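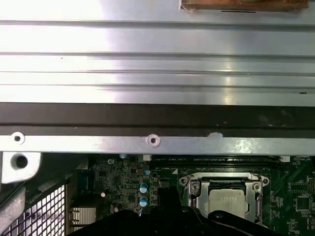

Ridged metal panel with the dark strip along its lower side.

Rulville Masters Swim Club
Minutes, February general meeting, upstairs room at the pool

I'm taking the minutes again as our secretary is away, so please forgive my spelling and my opinions. Ghislain Boychuk was in the chair and got us going at 7:05 p.m., with coffee and a very good lemon loaf.

Last meeting's minutes: accepted once we fixed the start time of the stroke clinic.

Lane times: Long talk on this one! The centre wants to move our evening swim to the early morning, and I said what I always say (I am no use to anyone before breakfast). We'll ask to keep evenings and offer to give up two lanes to the Jesarwood juniors while they're between pools. Ghislain will write to the manager. Carried, with one against.

Money: We have $2,265 in the account and 56 paid-up members. I was delighted with that, and then Li reminded me the insurance hasn't come out yet. Fees stay where they are until fall.

Open water day: Jesarwood lake again, same beach as last year. I'd love a longer course, but the kayakers would rather we stuck to the short loop close to shore, so that's what we're doing. Bright caps for everybody, please, and no borrowing mine.

Pace clock: Still losing seconds. Celtano has quoted for a new one and I'm to ask whether the price includes the wall bracket. Held over.

Other business: Li would like a slow lane that really is slow. Lots of nodding around the table, mine included. We'll try it for five weeks and talk about it after.

Adjourned 8:20 p.m. Whoever left a green towel on the back of the door, I have it at my place.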